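**Gripper lets go over the bin and reports success**

Drometti

Arm with a two-finger gripper, job is picking up litter and the odd tool from the floor. For 3 weeks it was a model citizen. Now it closes on something, lifts, opens early and logs "placed" with what I can only call confidence. Error 1409 turns up in the log about one go in 7, always after the drop, never before it, when it might be useful. I've restarted everything, including myself.

The target at the moment is the red-handled scissors on the floor by the bin, so I'd like this sorted before it drops them on a foot.
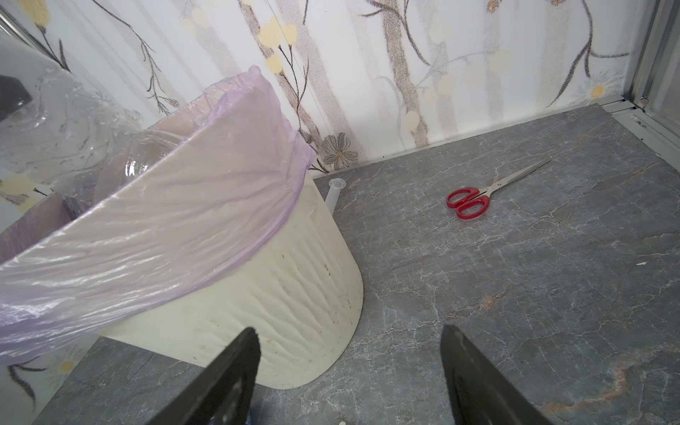 Rocío Ibarra

Stop using scissors as your test piece until it's fixed. Use a sponge. Then look at the finger position when it's meant to be holding something: if it reads the same as fully closed on nothing, your zero has drifted and it thinks thin air is a handle. Redo the zero with the fingers empty, power off, power on, try again. Mine did this last September and the cable at the wrist was the culprit, so wiggle that too (arm stopped, please).

Pener

have you tried a different bin

Tóth

Agree with Rocío on the cable. Also, "placed" on a lot of these only means "I opened". Make it check the grip 2 times on the way over and stop if the reading changes.

Drometti

It was the cable. The bin has been cleared of all charges.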